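16/05/2023 – Etstead bench, gripper rules

Read the Plandard guidance again over lunch. It runs to 50 pages and takes two of them to say keep the table clear. Our own version, for the wall:

Fingers open before the arm is enabled. Mains leads stay out of the reach area. Log the finger set before every run, including the quick ones, which never are.
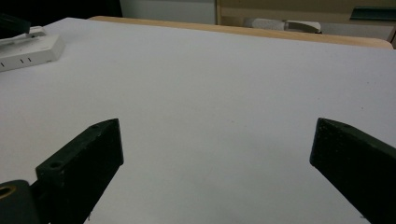
Fingers open over the white top, power strip at far left.

Run 234 has no finger set logged, so it doesn't count. Sýkora sheet still says "n/a" under reach area – must fix before Sarkell ask for it.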